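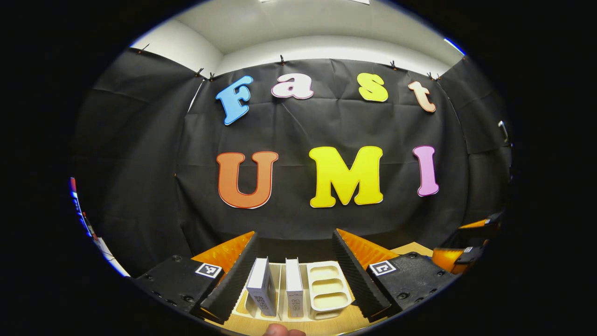
From: Dilwyn Kneath
To: Nondgate Community Hall list
Date: 24 October 2023
Subject: Re: Chairs and heating for the winter talks

Thanks, Thu. Replies below.

Thu Hoàng wrote:
> Two things before the program goes out. Can we still get the
> folding chairs from Relleo, and is the side door going to be
> unlocked this year? Last winter people stood in the rain.
> Also the January talk has no title yet.

Relleo will lend us 50 chairs again. They want them stacked on the trolleys by the Monday after each talk, and they charge for missing rubber feet. We paid for 5 of those last time, so please look under the radiators before you lock up.

The side door will be open from half an hour before the start. Rogelio has the key and a spare. The bolt at the bottom sticks; lift the door a little and it goes.

On the January talk: Oľga Sokol is speaking on the old tram line to Dranilard, with maps. She would like a title that does not have the word "forgotten" in it. I suggested "The Dranilard Line, Stop by Stop" and have not heard back. If she hasn't answered by the weekend I'll put that in and we can change it on the website later.

Heating. The timer is set two hours early now, which was enough last week with coats off by the second half. The back row is still cold — I would leave out the last row of chairs unless we need it. Please don't turn the dial in the kitchen. It only controls the kitchen.

Tea is three people short for the first evening. Bình Bùi has offered to do the urn but can't stay to wash up. Write to me directly if you can, not to the whole list.

Dilwyn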